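Open day at Lultari, who went?
Last updated: Sunday, May 24, 2026

takby_17
Went to the Lultari open day with Hemant Nautiyal from my shop. Two demo slots, we got the second. Savita Malhotra ran the two-arm station and took questions the whole time. Worth the drive if you're thinking about small assembly work.

pyo_dh
I was in the first slot. They did a handover, left arm to right arm, and it dropped the part twice. I wouldn't put that on a line.

takby_17
Ours went through clean. She said they'd slowed it down after the morning group. The part I cared about was how close the two grippers can work without hitting each other, and she let us stand right at the bench for that.
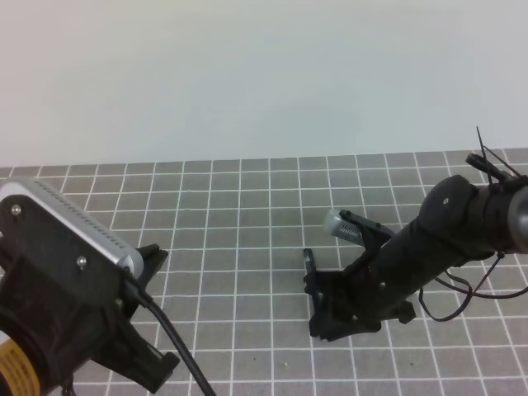

She jogged them in by hand first, then ran the program. Cycle time was 17 seconds, which is slow — but she said so before anyone asked.

yogesh_b
17 seconds is no good to me. Our guy at Terkari does the same job by hand in less.

takby_17
Sure, for one shift. I'm looking at nights.

pyo_dh
Did anyone get a price? I asked and got a brochure.

santosh.s
They quoted me 2184 for the gripper pair back in April, arms not included. Cables are extra too. Ask for Savita, the front desk doesn't know.

pyo_dh
Thanks. Still say two drops is two drops.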